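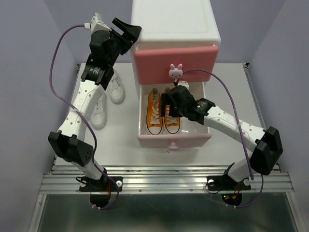
According to a reader's note appended to an earlier version of this entry, a machine that needs a minute to put away one pair of shoes has not yet taken over the chore, whatever its success rate. The objection is common in the literature on household tidying.

Category: Robotics > Domestic automation
Reading time: 3 min

Automated tidying is the sorting and storage of household objects by machine. It combines grasping, placement and the handling of furniture such as drawers and doors. Two-armed systems are often used, as one gripper can hold a drawer while the other works inside it.

Footwear is a moderately hard case. Canvas uppers deform under pressure, laces catch on fingers, and a pair must usually be stored side by side, toes in the same direction. Small drawers leave little clearance for the gripper.

In the Kirnley trials, a bench system stored pairs correctly in 97 percent of attempts when the drawer was already open. The figure fell to 46 percent when the machine also had to open and close it. Skutlow later repeated the test with 5 cabinet types and reported that 3 of them — all with shallow drawers — accounted for most failures.

Heitmann and Fondetti have shown similar systems for shop-floor kitting, where parts and bins are uniform. Unattended use in homes remains experimental.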